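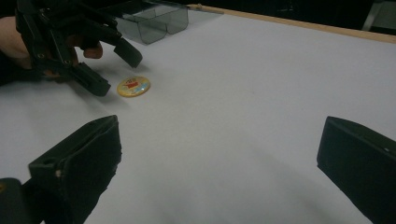
3. Sorting badges into the divided box

Right, you've got your table wiped down and your box out, so now we can get to the fun bit! I do all my sorting on a white top (mine has a wooden strip along the back, handy for stopping runaway pins) and I stand the box towards the far side so there's plenty of clear space in front of me.

3.1 Take one badge from the unsorted pile and lay it flat, face up, on the table. Just the one. I know it's tempting to tip the whole lot out, and I've done it, and I spent the evening picking pins out of the carpet.

3.2 Look at the rim first. Gold and yellow rims go together in my system, whatever is printed in the middle. Vittoria Caruso sorts hers by the emblem instead and gets on perfectly well, so pick one way and stick to it.

3.3 Tilt your lamp until the shine moves off the face, then read any lettering along the top edge. It's often tiny. If you can't make it out, write "unread" on the card and carry on, you can come back with a magnifier later.

Note: my own list has got to 2,555 entries on the Hestus sheet, and I still have a fair few marked "unread", so don't fret about it.

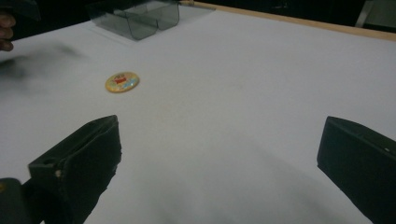

3.4 Once the card is filled in, turn the badge over and check the pin. A bent one can be eased back with your fingers if you go gently. A rusty one wants a wipe with a dry cloth before it goes anywhere near the others.

Caution: no polish on the printed side, please! I lost the colour off a lovely red one that way in July.

3.5 Pop the badge into its compartment, face up. Small round ones can overlap a bit at the edges, but I don't stack more than 5 deep or the bottom ones get scratched.

3.6 Slip the card in behind the badges, number showing.

Note: if a compartment fills up, start a second box and put the same letter on it. Wiremu Ngata swaps his dividers about instead, which works too, though you'll need to redo your labels (see section 5).

Then it's back to 3.1 for the next one. I usually stop when the tea's gone cold.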